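Projet de fin de semestre - Ce que les gens gardent (et ce qu'ils jettent) quand ils refont leur logement
Rapport rédigé par A-yeong Ra, avec l'aide de Seon-mi Kwon pour les entretiens

Pourquoi ce sujet

Au départ je voulais travailler sur la couleur des cuisines. Franchement, j'ai tenu deux semaines ! Dès les premières lectures je me suis rendu compte que les gens parlent très peu de couleur et énormément de meubles, surtout de ceux dont ils n'arrivent pas à se débarrasser. Le buffet de la grand-mère, l'armoire qui ne passe plus dans l'escalier, la table achetée à deux et gardée par un seul. J'ai donc changé de question en septembre, avec l'accord un peu inquiet de ma tutrice : qu'est-ce qu'on garde, et comment est-ce qu'on le justifie ?

Le terrain, c'est le quartier de Jillside, où j'habite depuis le début de mes études. Beaucoup d'immeubles y ont été rénovés en même temps, et les habitants ont dû vider une partie des pièces pendant les travaux. Pour quelqu'un qui s'intéresse au tri, c'est le paradis.

Comment j'ai procédé

J'ai fait passer un questionnaire papier dans les boîtes aux lettres, et j'ai récupéré 284 réponses, ce qui m'a vraiment surprise (merci aux gardiens d'immeuble, qui ont relancé tout le monde). Ensuite, avec Seon-mi, nous avons mené 23 entretiens chez les gens, presque tous le mercredi, parce que c'était notre seul après-midi libre en commun. On nous a offert beaucoup de café. Vraiment beaucoup.

Le questionnaire était trop long, je le dis tout de suite. La dernière page, sur le budget, est restée blanche chez plus d'un tiers des gens et je ne l'ai pas exploitée. J'aurais dû la mettre au début, ou la supprimer.

Les gros meubles d'abord

Le meuble bas de salle à manger revient dans presque tous les entretiens. Il est lourd, il est profond, il mange un mur entier, et pourtant on le garde. Madame Ng, qui m'a reçue pendant plus de deux heures, m'a expliqué qu'elle avait vendu son canapé sans une larme mais que le buffet, « c'est la maison ». Quand je lui ai demandé ce qu'il y avait dedans, elle a ri : des nappes qu'elle n'utilise jamais et des papiers de banque !
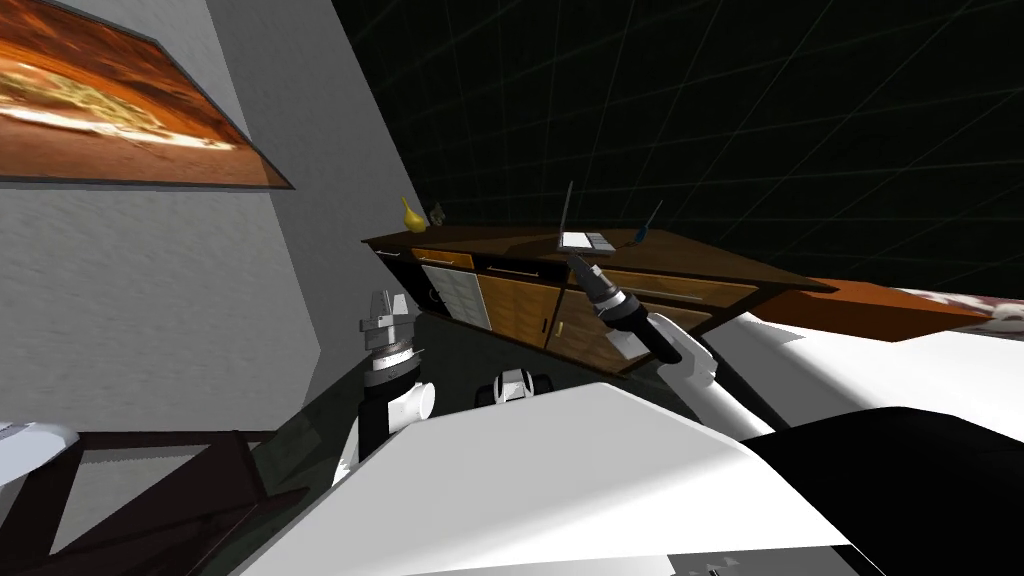 Fig. 1 - Buffet en bois à tiroirs étroits et portes, avec un tableau de paysage au mur.

Ce qui m'a frappée, c'est le vocabulaire. On ne dit pas « il est beau », on dit « il est solide », « il a tout vu », « il ne bouge pas ». Le meuble est presque toujours masculin et presque toujours vieux, même quand il a été acheté en magasin il y a six ans. Seon-mi pense que c'est une façon de ne pas parler d'argent - je suis à moitié d'accord. Chez les plus jeunes locataires, on parle assez facilement du prix, et même avec fierté quand le meuble vient du dépôt Vilton, à la sortie du quartier, où on peut négocier.

Et les surfaces ?

C'est la partie que je n'avais pas prévue. Les sols, les murs, le carrelage : ce sont des choses qu'on ne peut pas emporter, et du coup on les juge beaucoup plus durement. Dans les réponses libres du questionnaire, les mots les plus méchants sont pour le carrelage de l'ancien occupant. « Triste », « froid », « une piscine municipale ». Un monsieur a écrit une page entière sur des joints.

Le noir divise énormément. Certains le trouvent chic et facile à vivre, d'autres jurent qu'on voit chaque goutte de calcaire. Le vendeur de chez Skinix, le magasin de revêtements où j'ai passé une matinée, m'a raconté que les couples se disputent davantage sur la teinte du joint que sur le carreau lui-même. Je n'ai aucun moyen de le vérifier, mais je le crois volontiers. 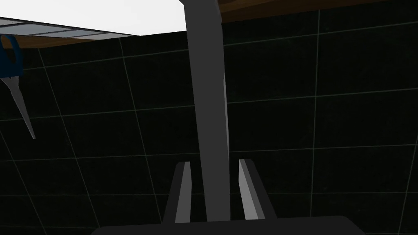
Fig. 2 - Mur en grands carreaux presque noirs, joints fins gris pâle.

Ce que j'en retire

Les personnes interrogées gardent surtout ce qui est difficile à déplacer, et elles racontent ensuite cette difficulté comme un attachement. C'est mon hypothèse principale, et elle est fragile : je n'ai parlé qu'à des gens qui avaient envie de me montrer leur salon. Ceux qui ont tout jeté ne m'ont sans doute pas ouvert la porte.

Si c'était à refaire, je commencerais par les encombrants, un matin sur le trottoir, avec un carnet. Seon-mi veut reprendre l'idée pour son mémoire l'an prochain, et je lui laisse mes notes, y compris la page sur les joints.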